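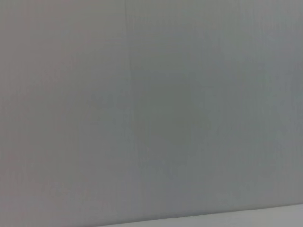 How long should I stay off hills after a calf strain? Until you can do slow single-leg heel raises on both sides without pain, and then start with a walk up before you try a run up.

That's the short version, for those reading on a phone. Longer version follows, with the original post quoted.

> Flillemdale Runners list, 08/08/2024
>
> Pulled something in my left calf on the Cliltberg climb, just past the second gate. I have 2 weeks until the relay. Can I tape it and carry on? I bought new Isaksson shoes in January and I'm wondering if they did it. Also, is anyone using Fludo to log rehab stuff?

Taking these in order of how much you'll dislike the reply.

The relay: I'd give your leg to someone else. The calf leg, I mean, although I suppose the offer stands generally. I did the same thing two summers ago, taped it, felt heroic for a mile and then walked the rest with a man in a banana costume. It cost me the whole fall.

Tape is fine if it makes you feel looked after. Mine came off in the sock.

The shoes: you've been in them since January, so I'd let them off. If they have a much lower heel than your old pair, put the old pair back on for a while and see. My own calf blames everything, including the weather.

Fludo: yes, I use it. It will cheerfully record your heel raises – 3000 of them, if you're as bored as I was – and then send you a badge at bedtime. Turn the badges off.

What I did, once I quit being clever, was easy walking on the flat, heel raises with both feet, then one foot, then short jogs on the playing field. Hills came last. If it swells up, or it's hot and sore when you're just sitting there, please see a doctor and don't wait for this list to vote on it.

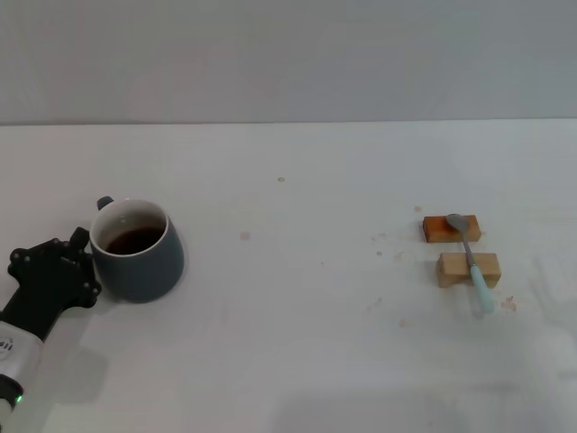 *White tabletop, gray wall, robot hand at left.*

If you do drop out, tell the relay desk before Thursday's deadline so they can swap the number. It's 329, same as last year.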